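Polta cherche des lectrices et des lecteurs pour ses chroniques de livres

Publié le 2022-09-02 dans La vie de la revue

Bonjour à toutes et à tous ! Je m'y prends un peu tard cette année, la faute à une pile de manuscrits qui a mangé mon été, mais ça y est, j'ouvre l'appel. Je cherche du monde pour lire et chroniquer des récits de vie : mémoires, journaux, correspondances, témoignages, carnets de voyage, tout ce qui raconte une existence à la première personne (ou presque, on ne va pas chipoter).

Pour celles et ceux qui arrivent par hasard : Polta est une petite revue en ligne consacrée à la littérature autobiographique. Je l'ai lancée avec Cadi Parri sur un coin de table, on pensait tenir trois mois, et nous avons aujourd'hui 2 307 abonnés à la lettre, dont certains nous écrivent plus longuement que nos propres chroniqueurs. On publie des notes de lecture, de temps en temps un entretien, et au mois de mars un dossier complet sur un thème. Le prochain portera sur les livres écrits par des gens qui ont changé de métier après cinquante ans. Je reçois déjà des titres formidables là-dessus, et aussi, je dois le dire, quelques pavés redoutables.

Ce que je vous demanderais

Lire un livre par mois, en entier. J'insiste sur « en entier », j'ai reçu l'an dernier une note très élogieuse sur un journal de marin dont l'auteur du billet ignorait visiblement que le bateau coulait au chapitre neuf. Ensuite, m'envoyer un texte de 3 000 signes, espaces comprises. Vous pouvez déborder un peu, je coupe sans douleur (pour moi en tout cas).

Je ne veux pas de résumé chapitre par chapitre. Racontez-moi comment le livre est fait, où il vous a attrapé, où il vous a perdu. Citez une phrase ou deux avec la page. Si le livre vous a ennuyé, écrivez-le, mais en montrant sur quel passage. Les auteurs nous lisent, surtout ceux qui publient à compte d'auteur, et une critique précise passe toujours mieux qu'une politesse molle. Et par pitié, pas de notes en étoiles !

Il y a aussi une partie moins romantique : remplir la petite fiche (éditeur, année, traducteur ou traductrice, nombre de pages, prix). Le nom de la personne qui a traduit est obligatoire. Je renvoie les textes où il manque, même excellents, même à mes amis. Jad Zoubi peut en témoigner, je lui ai renvoyé le même trois fois.

Qui peut se proposer

Tout le monde, à partir de dix-huit ans. Pas besoin d'avoir fait des études de lettres ni de tenir un blog. Nos meilleurs papiers sur les récits d'infirmières sont signés par quelqu'un qui n'avait jamais rien publié. J'aimerais beaucoup recevoir des candidatures de gens qui lisent couramment une autre langue, le gallois et le letton en particulier : Meinir Rees et Ivars Ots nous signalent des livres superbes que je suis incapable d'ouvrir moi-même. Les chroniques, elles, s'écrivent en français.

On travaille à distance, chacun chez soi, aux heures qu'on veut. Il y a une réunion en visio par trimestre, plutôt joyeuse, où l'on se répartit les livres et où l'on se dispute sur les couvertures. Comptez à peu près 40 pages de lecture par jour si vous vous y prenez dès réception, beaucoup plus si vous faites comme moi.

Et l'argent ?

Chaque chronique publiée est payée 80 euros, à la parution. Le livre est à vous, je vous l'envoie par la poste et je ne le réclame jamais. C'est modeste, je le sais bien, mais je tiens à ce que ce soit payé, et payé à tout le monde pareil, les débutants comme les anciens. Si un texte est accepté et que je le repousse à un autre numéro, vous êtes réglé à la date prévue au départ.

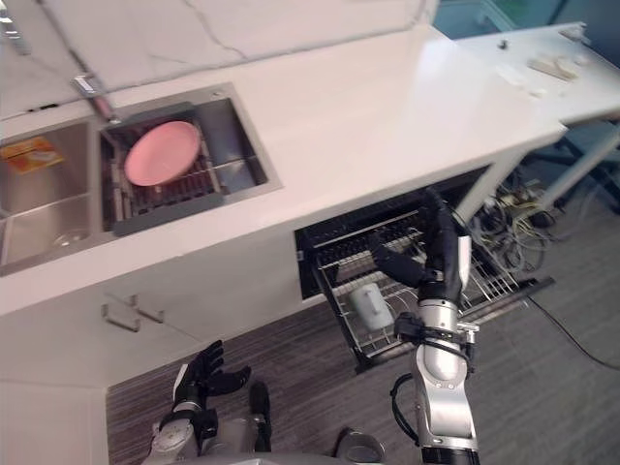 Caradog Watkins : j'ai rejoint la revue l'an passé et je voudrais rassurer les hésitants. Mon premier texte est revenu couvert de remarques, j'ai failli laisser tomber, et puis je les ai relues le lendemain et elles étaient justes. On discute beaucoup, on peut refuser une coupe. J'ai défendu un adverbe pendant deux messages et je l'ai gardé.

Il l'a gardé, oui, et je le trouve toujours de trop. Merci Caradog !

Comment candidater

Envoyez-moi par le formulaire de contact un message avec l'objet « Chroniques » et, dedans, quelques lignes sur vous (pas de CV, je ne les lis pas), le titre de trois récits de vie que vous aimez et d'un que vous n'avez pas aimé, et un texte d'essai sur le livre de votre choix. Pour l'essai, la moitié de la longueur habituelle me suffit largement. Prenez un livre que vous avez sous la main, inutile d'acheter quoi que ce soit. Un texte déjà paru ailleurs peut faire l'affaire si vous me dites où.

Je réponds à chaque candidature, avec un vrai message, ce qui explique que je sois lente. Cadi relit les essais de son côté sans voir les noms, puis on compare nos listes. Je pense prendre cinq personnes cette fois-ci, peut-être six si on n'arrive pas à se mettre d'accord.

L'appel reste ouvert jusqu'à la fin du mois. Pour les questions, les commentaires sont ouverts sous cette page et j'y passe le soir. Si vous êtes auteur ou autrice et que vous souhaitez nous proposer votre livre, c'est un autre formulaire, rubrique « Envoyer un ouvrage », et là il n'y a pas de date limite.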